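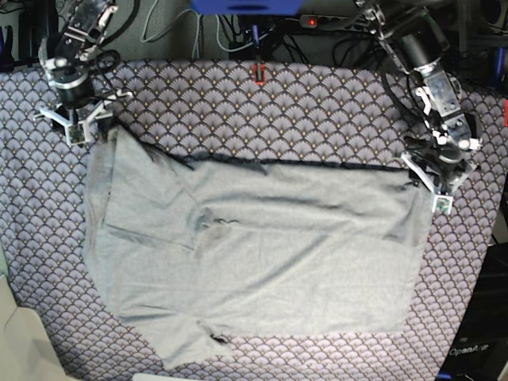 Yvette Friesen's objection to last session's handout was that a knit cannot be treated as cloth with the same rules applied more loosely, and that the section on grain made it sound that way. The objection is accepted. The section has been rewritten and replaces the earlier version in full.

Unit 6. Knit structure, stretch and recovery

6.1 Terms

A woven fabric has two sets of yarns, warp and weft, crossing at right angles. A weft knit has one yarn, or a small number of yarns, formed into loops. A horizontal row of loops is a course. A vertical column of loops is a wale. The word "grain" is borrowed from weaving. In this course, lengthwise grain in a knit means the direction of the wales, and crosswise grain means the direction of the courses.

6.2 Where the stretch comes from

When a woven fabric is pulled along the warp, the yarns are already close to straight and the fabric extends very little. Pulled on the bias, the yarns rotate against each other and the fabric lengthens and narrows.

A knit extends by change of loop shape. Pulled across the wales, each loop widens and loses height. Pulled along the wales, each loop grows taller and loses width. The yarn itself need not stretch in either case. Single jersey usually gives more across than along, and this is the reason most patterns place the wales vertically on the body.

Fiber content is a separate matter. Elastane in a blend improves recovery – the return to original length – more than it changes the first extension. An all-cotton jersey can stretch a good deal and still bag at the elbow by midday.

6.3 Common structures

Single jersey: loops drawn to one face. Smooth front, bumpy back. Cut edges curl toward the back along the sides and toward the face at top and bottom.
Rib: wales alternate between face and back. High crosswise stretch, good recovery, edges lie flat. Used for cuffs and neckbands.
Interlock: two rib fabrics locked together. Both sides look alike. Stable, thicker, less stretch than rib.
French terry: jersey face with looped yarns laid in at the back. When the back is brushed, the result is fleece.

"Heather" describes color only. Fibers of different shades are mixed before spinning, and the term says nothing about the knit structure.

6.4 Measuring stretch

Rest the fabric flat and unweighted before testing. Fold it along a course, well away from the cut edge. Mark a length of 8 inches on the fold. Hold one mark at the zero of a ruler and extend the other until resistance rises sharply, without forcing it. Record the extended length, release, wait 30 seconds, and record the length again.

Percent stretch = (extended length – original length) / original length x 100

Worked case: the Clirnlow jersey extends from 8 inches to 12 inches. The change is 4 inches, so the stretch is 50 percent. After release it reads 8.25 inches. The unrecovered length is 0.25 inch out of an extension of 4, or 6.25 percent of the extension. Repeat along the wales and enter both values. A single figure with no direction is marked as incomplete.

6.5 Skew

In circular knitting with several feeders, the courses form a shallow spiral, so they do not meet the wales at a true right angle. Twist in the yarn adds to the effect. The usual sign is a side seam that drifts toward the front of the body after laundering. Cutting with care will not cure it – the fabric has to be set in finishing. Align pattern pieces to a wale, never to the fold as it came off the bolt.

6.6 Lab work, Wednesday

Test the Clirnlow jersey and the Prornthorpe rib in both directions. Launder one swatch of each, dry flat, and test again. Swatch sheets are in the tray marked Betancur. Solange Thibodeau has the key to the wash room.

Write-up: one table, one paragraph on recovery, 200 words maximum. State the fiber content as printed on the bolt end.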